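Search products and guides
Nelinby two-arm packing station
3 min read

Nelinby is a work cell for small shipping rooms, made by Nulteo. It takes soft mailing bags from a crate, puts them on a scale and moves them to a belt. Many customers ask us if a machine can do this chore already. Our answer is yes for some bags, and not yet at the speed of a trained person.

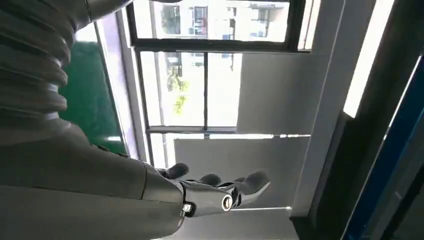
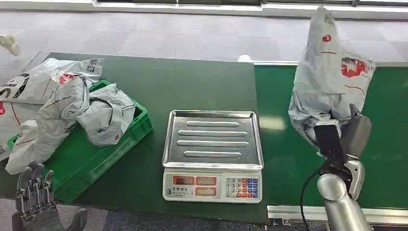
Bags are harder than boxes. They fold, they slide, and two of them like to come up together. For this reason the hands have jointed fingers and we do not offer a suction cup on this model.

What it does well today: picking from an open crate, placing on a flat tray, releasing on a belt. What still needs a person: torn bags, labels on the wrong side, anything under 13 grams. It does not fold laundry or wash dishes, and we do not sell it for the home.

In the set: two arms, two hands, controller, 7 m cable. Scale, crate and conveyor are not included — most customers keep their own. Part number 1195. Delivery is from our Bastton warehouse, and setup by our technician takes 3 days.

Please write to Irfan Sitompul before ordering if your table is not fixed to the floor.

13 shares
3 comments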